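Handeo Kumsa Countertop Brewer

The Handeo Kumsa is a single-group countertop coffee brewer for offices, break rooms, hotel breakfast counters and small cafes. It is supplied as a standalone unit and may be installed next to a second machine on the same counter, provided each has its own power outlet. The unit is not plumbed for waste. All overflow is collected in the tray and emptied by hand.

Body and spout

The upper body is a tall cylinder in dark brown-black with a polished chrome band around the lower rim. The brewing chamber and heating element are both housed in this section. Coffee leaves through a short chrome column ending in a small black spout that points straight down. The column is fixed and does not swivel. Spout height is not adjustable, so check tall mugs for clearance before ordering. For travel mugs, use the Handeo Sumville, which shares the same filter set and drip tray but has a longer column.

Drip tray

The tray is rectangular stainless steel with rounded corners and raised edges. The slotted drip grate sits in the tray and lifts out without tools. Tray capacity is 500 ml. There is no level sensor. In normal service the tray should be emptied at the end of each shift, and after every descaling cycle regardless of level. 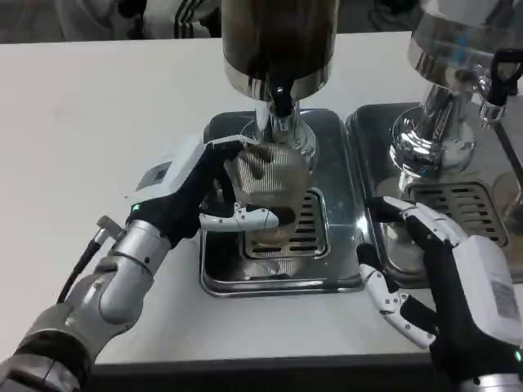 Cup placement should be centered on the grate directly under the spout. Off-center placement causes splashing on the tray edges, which dries to a brown film and is harder to remove than fresh coffee. Heat-resistant glass, ceramic and paper cups are all suitable. Do not use thin drinking glasses that are not rated for hot liquids. Where two units share a counter, leave enough space between the trays for a hand to pass, as both trays slide forward for removal and the grates are easier to lift from the side.

Serving volume

The factory setting is 200 ml per cycle. The volume can be changed from the service menu in steps of 10 ml. The setting is kept when the unit is unplugged. A cycle in progress can be stopped at any time by pressing the start button again; the spout will continue to drip for several seconds afterward.

Cleaning

Wash the grate and tray in warm water with mild dish soap. Both parts are dishwasher safe. Wipe the chrome band, column and spout with a damp microfiber cloth and dry immediately to prevent water spots. Abrasive pads will scratch the finish and are not covered under warranty. Do not spray cleaner onto the upper body. Descale with Hotholm descaling powder, one packet per full tank, and follow with two rinse cycles.

Ordering

Complete unit, with tray and grate: part no. 1126
Replacement grate: part no. 1126-G
Replacement tray: part no. 1126-T
Spout, black: part no. 1126-S
Hotholm descaling powder, box of 19 packets: part no. HD-19

Replacement spouts ship with a new gasket. The old gasket should not be reused.

For installation questions or multiple-unit orders, contact Gregor Laing in technical sales. Please have the serial number ready when asking about parts for an existing unit.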